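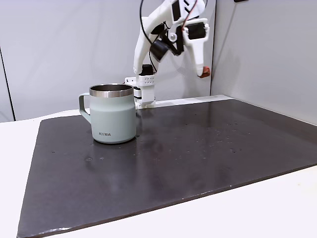
Figure 1. Mug on the dark board, arm raised behind it, Skasell fingertip fitted.

Gripper comparison, progress to October 2022

We said in May that we would compare two fingertips, the Skasell and the Gruno, on the same arm with the same household items. The Skasell half is finished. The Gruno half is not, and I would ask you not to read much into the numbers yet.

The arm made 209 attempts on 9 objects with the Skasell tip. The supplier's sheet promises a secure hold on "any everyday item." We did not see that. Soft and boxy things went well. The insulated mug was the worst of the set. Coming at the handle from the side gave a decent hold, but only when the handle was already turned the right way, and a person had been turning it. I don't think that should count as a success for the gripper, so those runs are listed separately.

The Wuston controller is a bigger worry. It dropped its connection 3 times in one afternoon and we still can't say why. The Messina controller has not dropped out, but it has had far less use, so that proves little.

Spending this period was $700, all on spare tips and cable. We are asking to push the Gruno runs back one month. If the mug results are no better with that tip, I would drop the claim about drinkware from the final report.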